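# Building with what other people throw out

I finally cleared enough floor in the garage to write down the salvage tips I keep promising people. Most of these come from redoing our back shed with secondhand lumber, a couple of old windows and one very heavy door from the Gilmartin yard out past Drenthorpe.
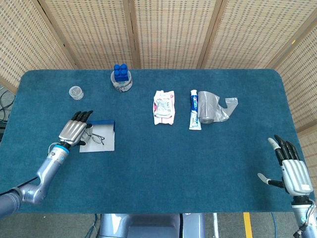 The shed took me longer than I'd like to admit, and I changed my mind about the roof twice, so take what follows as notes from somebody who has made the mistakes and paid for the extra screws.

## Before you bring anything home

Measure your car first. I mean the inside, with the seats folded, from the back of the front seat to the closed hatch. Write it on a piece of tape and stick it inside the glove box. I have stood in a salvage yard holding one end of a beautiful piece of trim that was never going to ride home with me, and I've done it more than once.

Take gloves, a tape measure, a magnet and an old towel. The magnet goes along the face of every board to find nails that have sunk below the surface (a fridge magnet is too weak, get a decent one from the hardware store). The towel goes between anything with glass and anything without.

Smell the wood! Old framing lumber should smell like dust or faintly like pine. If it smells like a gas station or a swimming pool, put it back. Railroad ties and old utility poles stay out of my garden completely, however good the price is.

And ask when the pile gets turned over. At Gilmartin the new stuff lands in the front row and the prices drop once it moves to the back fence. I paid 30 dollars for my door from the back fence, hinges included.

## Old paint

If the paint is from before 1978, or you have no idea when it's from, treat it as lead until a test tells you otherwise. Don't dry sand it and don't go at it with a heat gun. I leave suspicious painted boards at the yard now, unless it's something I truly love, and then I pay to have it tested properly. The door was tested. It came back clean and I did a small dance in the driveway.

## Getting nails out without wrecking the board

- Knock the nail back from the pointy side first, just until the head lifts. Then turn the board over and pull.
- Slide a scrap of thin wood under the bar so you don't leave a moon-shaped dent.
- For a nail with no head left, grab it low with locking pliers and roll the pliers sideways. Pulling straight up only makes you mad.
- If it snaps off, punch it through or mark it with a fat red crayon circle and plan your cuts elsewhere.
- Drop every nail in a coffee can as you go. I skipped the can on day one and found the nails later with a tire.

My neighbor Segundo Palomino puts bar soap on screws before driving them into old hardwood, and I've copied him ever since. Drill a pilot hole too. Old oak is far harder than the new stuff at the big store and it'll twist the head right off a cheap screw.

## Letting it rest

Secondhand lumber has usually been sitting outside. Stack it under cover with little spacer sticks between the layers, all lined up one above the other, and leave it alone. I stacked mine in March and wanted to start cutting that same weekend, so of course I did, and those are the two boards on the shed that have a gap between them now. The rest of the pile waited 6 weeks and behaved itself.

Put a tarp over the top only. If you wrap the sides you trap the damp, and then you've got a mushroom farm.

## Windows

Build the opening to fit the window, never the other way around. That sounds obvious, but I had a tidy drawing with a tidy opening on it before I'd bought any windows, and I was oddly loyal to that drawing. Buy the windows, measure them in three places each (old ones are rarely square), go by the biggest number, and leave a little wiggle room for shims.

Crumbly putty is fine, it's cheap and sort of relaxing to replace. Soft wood at the bottom corners is the thing to look for. Push a screwdriver in gently. If it sinks like you're testing a cake, walk away.

## Brick and block

Brick held together with old lime mortar cleans up nicely with a brick hammer and some patience, and you wear glasses and a dust mask while you do it. Brick with modern cement mortar mostly breaks before the mortar does. Try one before you load the car.

I needed 41 bricks for the step and bought exactly that many. Please don't do that. Buy extra, because some will split in your hands, and the yard will not have the same color when you go back. My step has one yellow corner.

Broken block and chipped brick went under the gravel path as fill, which saved me a dump run.

## Finishing

I wash boards with a stiff brush and plain water, let them dry, then sand only the faces people will touch. All those gray weathered surfaces are the reason I wanted old wood in the first place! For inside walls I wipe on Vinano oil with a rag, thin, and wipe it off again before it gets sticky. Outside I tried Vedwood stain on the north wall and it went on darker than the lid suggested, so do a test patch on the back of a scrap and look at it the next morning.

Lay oily rags flat outside to dry, one layer, away from the house. A balled-up rag in a trash can really can catch fire by itself.

## Keeping track of it

I hang a clipboard on a nail and write down what comes in, what it cost and how long it is. Sounds fussy, but I stopped buying the same size of trim over and over. The whole shed came to 2,196 dollars, and a good chunk of that was new stuff: roofing, flashing, fasteners, and the posts that go in the ground. I'd buy those new again. Same for anything electrical, and anything holding up a roof unless someone qualified has looked it over.

Call your town about permits before you dig, too. Ours only wanted a sketch and a small fee, and the lady at the counter told me where to get free pallets.

I still have the leftover windows leaning in the garage. I'm thinking cold frame for the lettuce, if I can find hinges that match.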